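The Great Wet Wipe Reckoning

By Griet Geerts

I have 16 cookbooks I never open and one good pair of shoes, and until January I would have told you I was a fairly tidy person. Then I went looking for a Band-Aid in the hall closet at our place on Grulthorpe Street and a pack of wet wipes fell on my foot. Then another one. I sat down on the floor and started pulling, and they just kept coming!

You know how it happens. You buy a pack for the car, a pack for the diaper bag (my youngest is nine, so that bag has been gone a while), a pack because you're at the checkout and it's on sale. Every trip starts with a new pack and ends with half of one stuffed in a coat pocket. Mine had migrated to the closet, the kitchen drawer, two suitcases and, for some reason, the box with the Christmas lights.

So I called Marloes Timmermans, who has sorted out more closets in this town than anyone I know, and asked where to start. She told me to get every last one out in the open before I decided anything, and to stack like with like. Flat packs go on top of each other, labels up, so you can read what you've got without digging. I cleared a good stretch of white surface and got going.

The pile looks like a mess for the first hour – stay with it. I kept picking packs up, squeezing them to feel if they'd dried out, and putting them down in the wrong place. Cleaning wipes got their own stack, well away from anything meant for faces and hands. The little travel packs were the ones I fussed over most, turning each one around to find the date.

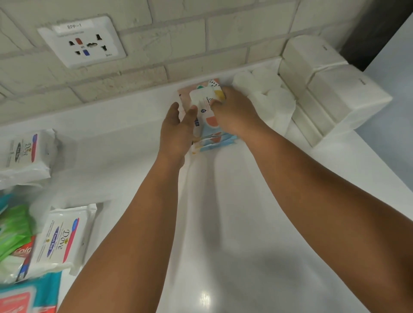
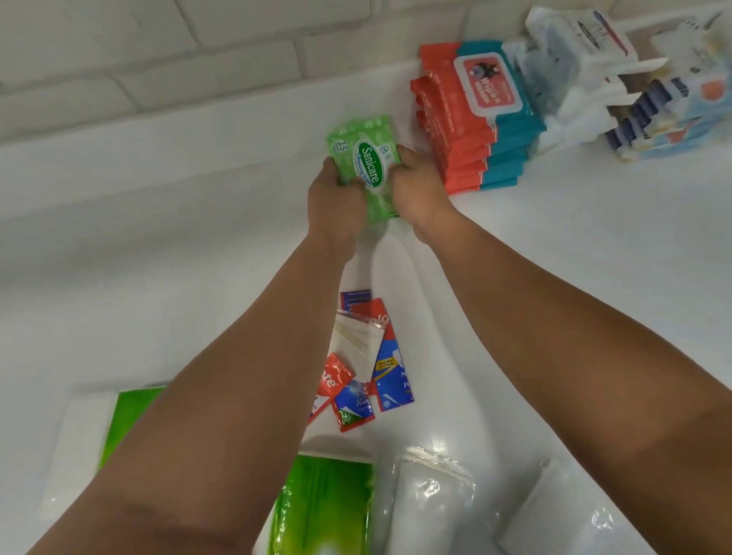
Els Lambrechts thinks I'm going about it all wrong, and she wrote to tell me so after I mentioned the project in my last column. Stacks are fine for a week, she says, but the bottom pack never gets used, and you should stand them on their edges in a shoebox like old records. She also wants me to know that a pack stored with the lid facing down stays moist longer. Her sister swears by it.

I tried the shoebox. It works nicely for the small ones, and the big floppy ones slump over like they've had a long day, so those went back in a stack. The dried-out packs I revived with a spoonful of water, and they're fine for wiping down the stove. Anything past its date went in the trash.

What's left fits on one shelf, with a pack in the car and a pack by the back door. My husband has been told there will be no more buying until summer. He came home yesterday with a three-pack from Pratulico, and it's in the shoebox now, standing on its edge.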